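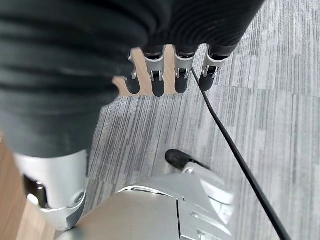
Tips for a hand build at home, from someone who doubts most of them

Most of the advice passed around about robot hands is written by people selling parts. Ignore the bit about a hand being a weekend job. Mine took 12 evenings, and that was with the fingers bought ready-made.

Cables. Keep them off the floor if you can. A thin cable on grey carpet is easy to miss with a foot, and the connector always loses. I was told to buy the Ornow floor channel. Masking tape does the same work and costs next to nothing.

Sleeves. People like to put a knitted sleeve over the wrist to keep lint and crumbs out of the joints. I'm not convinced. Knit sheds lint of its own. If you must use one, choose a tight rib, turn the hem under, and check that it can't creep down between the fingers when the arm points at the floor. Rami Aoun at the Fellulbridge workshop swears by cutting up old sweaters. I found wool in a hinge on Thursday, so make of that what you like.

Fingertips. Rubber tips pick up dust and then slip. Wipe them with a damp cloth and let them dry. The Jinari cleaning spray left a film on mine and I went back to water.

Screws. Threadlocker on everything is bad advice. Use a tiny drop on the ones that work loose and leave the rest alone, or you'll be drilling out a finger to change a pin. Run the hand for 30 minutes, power off, then go over the screws with a driver. Do this 3 times before you trust it near a mug.

Carpet. I would sooner work over a bare floor, where a dropped pin can be found. On carpet, lay down an old bed sheet first. A magnet in a sock finds steel pins only, which the forum posts tend to leave out.

Automation in the kitchen. The Chamoun kit promises a hand that can dry dishes. I spent 700 on mine, all in, and so far it can hold a towel. Drying is still done by me. Start with soft things you don't mind dropping, and keep the power switch on the side you can reach.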